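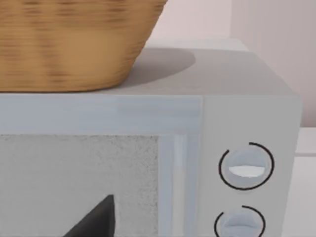 Chapter 7: A Morning at Prercombe

Email this chapter | Print

One February morning Ximeng Jia took her class to the open day at Prercombe, and I was lucky enough to tag along (with a flask of tea, as always). We had all come hoping to see arms whizzing about, and we did, later on, but first Cuiping Dong sat us down in front of a simulated kitchen. A basket on top of a microwave, two round knobs, a door with a handle! She told us the arm must practise on a kitchen like that 300 times before it goes near a real one, and the children wanted to know who tidies up in between. Keep their question in mind as you read, for we shall come back to it when we look at how a practice run begins and ends.

7 shares | 30 comments

Related chapters
The Sonow Warehouse Visit
Knobs, Doors and Handles
Questions to Ask on an Open Day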